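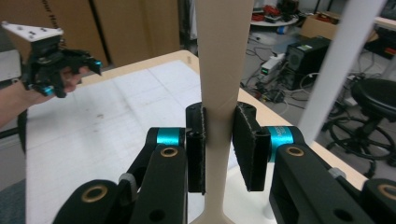 Attachment 1: both pads on the column, second gripper at the left of the table.

Ticket: Pad wear and marks on test pieces
Site: Mumwood
Opened by: Kaj Ragnarsson
Status: Open, reluctantly

29/1: Handling rule 6 says pads are to be checked every 300 grips. The log shows one check at 600, signed with a smiley face. I have asked for initials in future.

29/2: There's a faint diagonal scratch on the column just above the grip point. I can't say which pad did it, or if either did. Rule 2 wants existing marks written down before a session, so now we have one written down.

29/3: Trotlow asked if the pads have to match. The left is slim and textured, the right wider and fuzzy. The rule says "suitable pads", a phrase that has kept us all in meetings since May. Until it's reworded, note both types on the sheet.

29/4: Cables on the floor by the computer tower. Rule 9 — the one everybody can recite — says keep them tidy. Passed to Zatbridge.

Next: reset grip counter, check both pads, reply to Trotlow.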